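Right, equipment budget time. I've been promising a thread on this since May and Charmaine Ntuli has started sending me little clock emojis, so get comfy.

12 replies · 88 likes

For anyone new: I look after the kit for a small team teaching robots to tidy up after people. Putting things away in boxes, mostly. It's less glamorous than it sounds and an awful lot of it is spreadsheets.

3 replies · 41 likes

The question I get asked more than any other is "how much is the robot?" and I always want to say — which bit? The arm is one line on the budget. The arm has a lovely brochure. It's the other lines that'll have you crying into your tea.

9 replies · 132 likes

So this time I started from the bottom. What do we use every single day, what wears out, and what stops everyone working if it breaks? Then I costed those first and left the big shiny stuff for page two.

2 replies · 37 likes

Hand-held grippers came top by miles. You need two per person, one for each hand, and I'd budgeted last year as if you could get away with sharing. You can't! One person with one gripper is just a person waiting for the other gripper.

6 replies · 74 likes

Next up, finger pads. Cheap as chips individually, so they never got their own line, they just went through on my card and I claimed them back when I remembered. I added up the receipts last month. £341. On PADS. Yvonne Wragg in accounts was very kind about it but she did have to put her glasses on twice.

14 replies · 203 likes

They have a line now. They have a line and a code and a little buffer for the months when we do a lot of toiletries, tubes and bottles and so on, which chew through them faster than soft stuff does.

1 reply · 29 likes

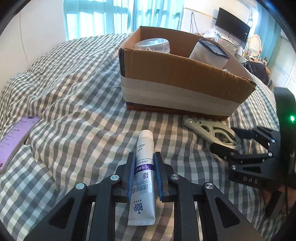

Anyway, quotes. I asked three suppliers for the same list and got back three documents you could not lay side by side if your life depended on it. Hukach priced everything separately down to the screws. Griffiths sent one big number and a friendly note. The third lot are still "looking into it".

5 replies · 66 likes

My tip, for what it's worth: make your own form and ask them to fill it in. Unit price, delivery, spares, how long the spares take to turn up, what happens if it arrives broken. Griffiths filled it in the same afternoon and their big number suddenly made a lot more sense.

4 replies · 91 likes

Spares lead time is the one I'd fight for. Hukach are cheaper on the day, no argument. But their replacement fingers take 20 working days and I've got nothing for people to do for 20 working days except tidy the office, and they've seen the office.

7 replies · 118 likes

Someone asked about buying secondhand. Yes for cases, tables, chargers, shelving. I got a whole run of shelves from a place in Edbridge that was closing down and they're better than our new ones. For anything with a moving joint I'd want to hold it and waggle it first.

8 replies · 59 likes

Props! Budget for props! If you're teaching a machine to handle household things you need household things, and they get squashed and dropped and lost down the side of furniture. I put in roughly £2 per item and a top-up every month. Charmaine does the shop and is terrifyingly good at it.

6 replies · 97 likes

(She keeps the boxes the shopping comes in as well, so that's our cardboard budget sorted at nil. I did put the line in with a zero next to it because I like people to see it.)

2 replies · 83 likes

Storage is another one I got wrong. I mean computer storage, though also the cupboard kind. Every session makes a great heap of video and it has to live somewhere, and then a copy of it has to live somewhere else. I'd planned for the first somewhere.

5 replies · 70 likes

And people's time. Setting up, checking everything's charged, swapping pads, writing down what went wrong. It isn't equipment, so it isn't my budget, but if you buy more kit than people can look after you've bought yourself a very expensive cupboard. I've asked for two more sets this year when I could probably have got four past Yvonne.

11 replies · 146 likes

We're opening the second site over in Feltetdale too, which means doubling up on all the boring bits. Extension leads. Labels. A kettle. I had a proper argument about whether the kettle counts as equipment and I'm pleased to report it's on the sheet under "general".

16 replies · 231 likes

The total's gone in now. It's higher than last year and the arm is a smaller slice of it than I'd have guessed, with pads, props, spares and storage making up most of the difference. Yvonne wants a version with the nice-to-haves in a separate column, so that's my evening.

3 replies · 52 likes

A few of you have asked for the blank supplier form. Give me a day or two to take our names off it and I'll post it as a reply to this. If you've got a better one, please send it over, mine has a column called "misc misc".

19 replies · 164 likes

Oh and if anyone's had finger pads that last longer on plastic tubes, tell me what you bought and what you paid. I'll swap you some shelving.

22 replies · 109 likes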